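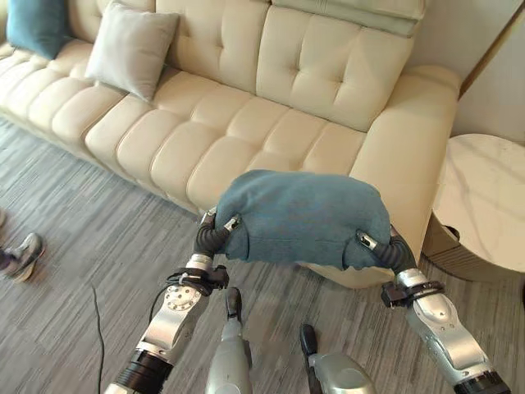 Cream tufted sofa with throw pillows.

Ticket 51: Ravonmont reunion tour, presale code not accepted
Status: Solved
Handled by: Impi Lehtinen, Hurnel fan club help desk

First message from member, April:
Hi there! I've been a paid-up Hurnel fan club member since the second album, and I was so excited for the Ravonmont dates that I had my code typed out and ready before the presale even opened. I put it in for the Trirville show and got "code not valid for this event." I tried it again in capitals, then on my phone, then on my sister's laptop, and it was the same every time. Please help, we've waited years for the original lineup!

Reply from Impi:
Oh, I'm so sorry, what a rotten way to start a presale morning! I looked up your membership and it's in good standing, so you're fine there. Could you tell me which of the 2 Trirville nights you picked, and whether there was a space after the last letter when you pasted the code? (It happens to me constantly with copied text.)

Member:
Second night. No space, I typed it by hand.

Impi:
Thank you, that helps a lot. I tried a test code on both nights. The first one took it right away and the second one turned it down with the same message you got. The second show was added late, after the opening band, Qudah, moved their own date, and our batch of codes was only ever attached to the first. I've written to the box office and asked them to attach it to both. Please keep your code and don't order from the general page in the meantime, or you may end up with two sets of seats!

Update, 11:40 a.m.:
Box office has attached the codes to the second night. My test went through. There were 26 other members with the same trouble and I've emailed each of them. The presale for that night has been extended by 90 minutes.

Member:
It worked!! Two on the floor, left side, where the keyboards usually are. Thank you, Impi, you're a gem.

Impi:
Wonderful! Have a great night, and I hope they play the long version of the closer. Closing this one now.

Shared 26 times | 3 comments

marlowe_b: Same error here, fixed after I logged out and back in.

tapedeck: Does the code cover the balcony too?

Impi Lehtinen: Yes, tapedeck, any seat in the house!

Contact the help desk | © Hurnel Fan Club | Back to top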